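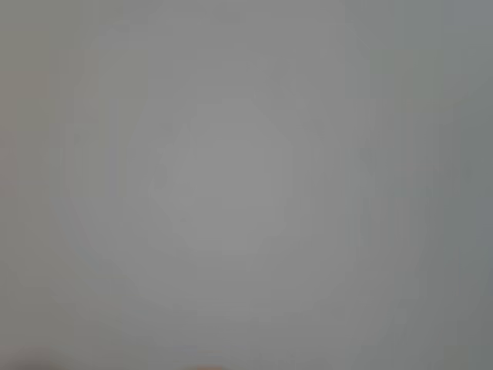 Work, Technology and Organizations
Handout for unit 3: When the robot gets a shift

Okay, so last time we finished with the question of who gets asked before a machine arrives, and we ran out of time right when it was getting good. I promised I'd write up the case, so that's what you've got in your hands (or on your screen, I know most of you don't print these). Read it before class, scribble on it, and bring the scribbles.

The case is Cundgate. It's a returns center, which means it handles the stuff people order and send back. Shoes, phone cases, kitchen gadgets, one sock. I spent a good part of January there, mostly standing around in a borrowed safety vest and getting in the way, and I went back for a second visit once the new cells had settled in. The cells came from a supplier called Plendo. Each one is a robot arm with a two-fingered gripper, a camera and a sorting table, and each one has a person attached to it. That last part is what this handout is about.

1. What the job was

Before the cells, a returns sorter at Cundgate did the whole thing. You opened the parcel, pulled out the item, decided what it was and what state it was in, typed a code, and put it in the right tote. People called it "doing a box." A fast sorter did a lot of boxes, and everybody knew who the fast sorters were.

I want you to notice how many different skills are hiding in "doing a box." There's handwork, obviously. There's also a ton of judgment. Has this jacket been worn to a party? Is that scratch from the factory or from somebody's keys? Sorters smelled things. They shook things. One woman told me she could tell a repacked box by how the tape sounded coming off, and I believed her after watching for an hour.

None of this was in the job description, by the way. The job description said "processes returned items according to procedure" and something about lifting. Keep that in mind when we get to section 4.

2. What the job is now

The arm picks the item out of the opened parcel and moves it to the table or a tote. The person, who is now called a cell operator, opens the parcels, keeps the table fed, checks the grade on a screen, and steps in when the arm gets stuck. There's a yellow button for "help me" and the arm can sort of press it by itself, meaning it stops and a light comes on.

Here is the bit I didn't expect going in. I figured the interesting moments would be the dramatic ones, the dropped mugs and the tangled headphones. Those do happen! But most of the operator's attention goes into small stuff. A plastic bag that clings. A shiny surface the camera can't make sense of. An item that's so close to the lens that there's nothing useful to look at. The operators have words for all of these. A "ghost" is when the arm thinks it's holding something and isn't. A "kiss" is when the gripper touches the item and backs off. "Fog" is when the picture on the operator's screen is no good to anybody and you have to stand up and look over the guard to see what's going on.

Fog turned out to be my favorite word of the whole visit, because it tells you where the work went. The sorter used to hold the item. The operator has a screen, and the screen is somebody else's idea of what you need to see. When it's clear, you can sit. When it isn't, you're on your feet again doing what you always did, only now you're doing it across a guard with a machine waiting on you.

Terms to know for the discussion (these will come up again in unit 4, so don't toss them):

Task versus job. A task is one thing you do. A job is the bundle. Machines usually take tasks, and then somebody has to decide how to rebundle what's left.

Residual work. What's left over for people once the machine has its share. Often it's the odd, awkward, hard-to-describe stuff.

Exception handling. The fancy name for stepping in when things go sideways. Watch how often it gets treated as a break from the "real" work, when for the operator it pretty much is the work.

Tacit knowledge. The tape sound. The thing you know and would have a hard time writing down.

3. The numbers, and how people talked about them

Cundgate put a board up by the break room. It showed items handled per shift for each cell, and the target was 1000. On my second visit the best cell on the board had 1447, and I'm telling you, that number had a life of its own. People brought it up at lunch. A supervisor brought it up to me before I'd even got my coat off.

The number right next to it was 387. That was the count of operator assists in the same shift at the same cell. It was in smaller print, in gray, and I never heard one supervisor mention it. The operators did. "Ask them about the gray one," somebody told me in the parking lot, so I did, and I got a sort of shrug and an explanation about how assists were expected to come down over time.

Maybe they will. I don't have a crystal ball and I don't want you writing papers that pretend you do. But look at what the board does. The big number belongs to the cell, meaning mostly to the arm. The small number belongs to the person, and it's set up so that a high one looks bad. So an operator who catches a ghost early and saves a whole tote from being graded wrong has just made her own number worse. You can guess what happens next. Some operators started waiting a little longer before stepping in, to see whether the arm would sort itself out. Some of the time it did. Nobody had told them to do that and nobody had told them not to.

Try this at home: take any job you've had and come up with a board for it. What would go in big print? What would go in gray? I did this for teaching and got a little depressed, so have a snack ready.
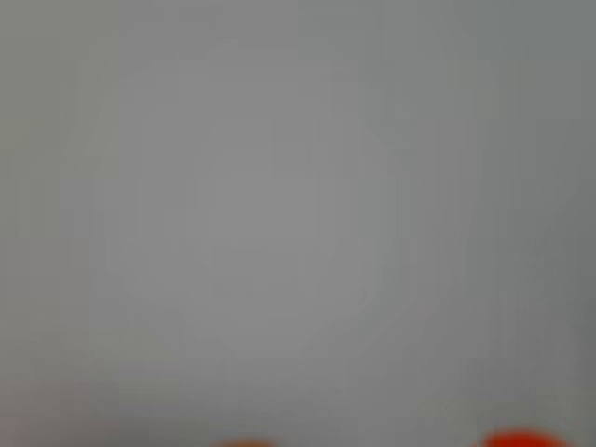 4. Pay, grades and the missing job description

Back to that job description. When the cells came in, the company had to decide whether a cell operator was a new job or the old job with a new chair. This matters a lot, because a new job gets a new pay grade and the old job with a new chair doesn't.

Management's view went like this: the heavy and repetitive part is gone, the training takes 3 shifts, so the work is easier and the grade stays put. The operators' view was that they were now responsible for a machine plus everything they'd been responsible for before, and that three shifts gets you as far as the yellow button and no further. Both sides were describing the same work. They were just standing in different spots — and the old job description couldn't settle it, since it had never listed the judgment in the first place. You can't point at a skill going away, or staying, if it was never written down.

Compare this with Nokivby, the packing plant from the unit 2 reading. Same supplier, pretty similar cells. The difference is that Nokivby had its packers write up their own work before anything was installed. It took a while, it was messy, and a lot of it was complaints about the tape guns. But when the grading talks came along they had pages to work from, and the operators ended up one grade higher. I don't want to oversell it. Nokivby is smaller, it had trouble hiring that year, and a company that can't find people tends to be a better listener. Still, the write-up got used, and at Cundgate there was nothing to use.

5. What people liked

I need to put this in because every year somebody reads the case as a sad story and stops there. Plenty of people at Cundgate liked the cells! Sore wrists came up over and over. One man who'd been sorting for years told me he'd started cooking in the evenings again, which he had given up because he couldn't stand holding a knife after a shift. Another operator loved figuring out why the arm got things wrong, and had filled most of a notebook with it. She was hoping it would lead to a technician spot. (It hadn't, when I last checked. The technicians come from Plendo.)

And some people didn't like the cells and couldn't quite say why. The closest anybody got was that the day had gotten quieter. Sorters used to work side by side along a belt and talk. Cells are spaced out and there's a guard between you and the next person. If you're looking for an effect of automation that will never show up on a board, I'd start with that one.

6. The Lemieux argument

You'll remember the Lemieux plant from the slides, the one that put in its arms and then pulled half of them out again. It gets told as "the robots didn't work." I'd like you to be suspicious of that version. From the interviews in your reader, the arms worked about as well as anybody's. What fell apart was the staffing around them. The plant had one operator covering several arms, all of them needing help at different moments, and the help was harder to give than the planners had figured. When you've got four lights on and you're in one place, somebody's light stays on.

So when you hear a ratio of people to machines, ask what the people are assumed to be doing. If the answer is "watching," push a little.

7. For next class

Read the Cundgate operator interviews in the reader, all of them, they're short. Then pick one and write a page on the following: which parts of the old sorter's job does this person still do, which parts did they lose, and which parts are brand new? Use their words where you can. If they have a slang term for something, chase it, because people mostly make up words for things that take up a lot of their day.

In groups, we'll redesign the board. You'll get big sheets of paper and I'll bring the good markers. Half the groups will be operators and half will be supervisors, and then we swap. Last year two groups ended up with nearly the same board and still argued for twenty minutes over who should be allowed to see it, so leave some room in your design for that question.

Office hours are the same as always. If you missed the unit 2 reading on Nokivby, get it done first, or section 4 won't make much sense to you.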